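# How to run a flower-sorting demo at your open day

I've now done the flower demo at four open days, the last one up at Mudmont in June, and people keep asking me for the setup. So I'm writing it down in one place, mess and all. You'll need two arms, one long white table, some fake roses and hydrangeas, a tray for each end, and a lot of tape for the cables (more tape than you think!).

## Set up the table

Push two table sections together and get the seam tight. Ours had a little gap at Plekport, and fake stems love a gap. Then bolt down the arms, one at each end, and put a tray next to each one within easy reach.

Use artificial flowers. I tried real ones exactly once and the petals were all over the floor by lunch. The fake ones cost me $48 for a big box, and they've been to every show since. Scatter a few loose leaf sprigs on the table too. The sprigs make it look like a real florist's bench, and they give the camera something to ignore.

## Start with one flower

Before you let anybody lay out a whole row, run a single flower. Lay it flat, stem toward the audience, near the seam. Bring the gripper in slowly from the side and stop just short of the bloom. 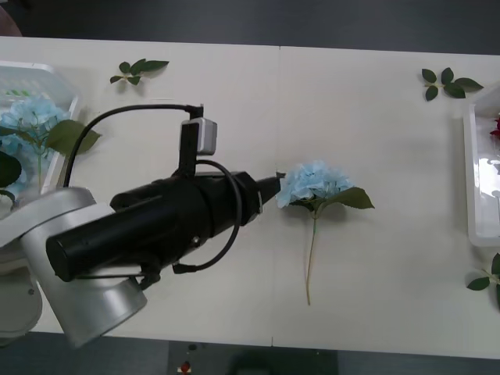

I like to pause at that point and let people come closer to the rope, then talk for a minute about what the arm has to decide: bloom or stem? High or low? Kids always vote for the bloom. For fake hydrangeas I go for the stem, right up under the head, with the grip force turned way down. If you squeeze the petals they get a crease, and the crease never comes out.

Do this three or four times with different flowers. If it misses, fine -- say so and run it again. People enjoy a miss.

## Now lay out the row

Once the single flower is behaving, put out the mixed row. Four roses and four hydrangeas is what I've settled on. More than that and the stems start lying on top of each other. Keep the heads in a loose line across the middle and let the stems hang toward the near edge. Don't make it too neat, or someone will ask if the whole thing is memorized.

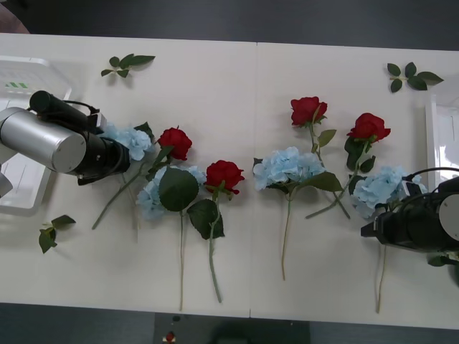 Sowerby wrote to me after reading my first draft of this page and said eight was too many for a short slot: with a crowd waiting, they'd start with six, keep two in a pocket, and add them only if the schedule held. They also said to let a visitor lay out the row, and to save the program first.

Both good tips, and I've stolen the second one. Do save first. I use Kolalier for the motion scripts, and I once lost a whole morning's tuning right before the doors opened.

## Bring in both arms

Two arms over one small table is the part that makes people go "ooh," and it's also where you can embarrass yourself. Give each arm its own half, split at the seam, and let only one cross over at a time. Run it at low speed. Mine looks slow to me and plenty fast to everyone else.
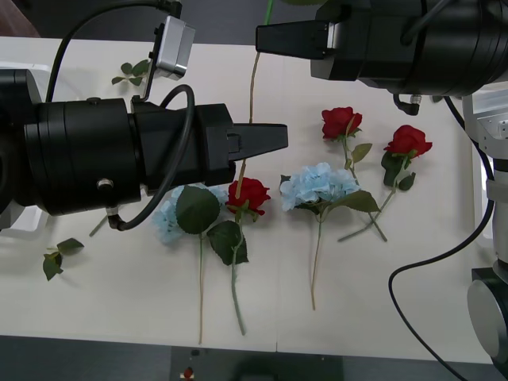
Watch your cable loops while both arms are in close. Leave enough slack for the full reach, but check that nothing drags across the blooms, and do that check by jogging the arms by hand before the first show. Keep the stop button in your own hand the entire time -- not on the table, not on a chair.

We had 309 people through on the Saturday at Mudmont, and I reset the row after every group. Leave yourself five minutes for that. Fluff the petals, pick the sprigs up off the floor, and wipe the table, because fingerprints show up on white like you wouldn't believe.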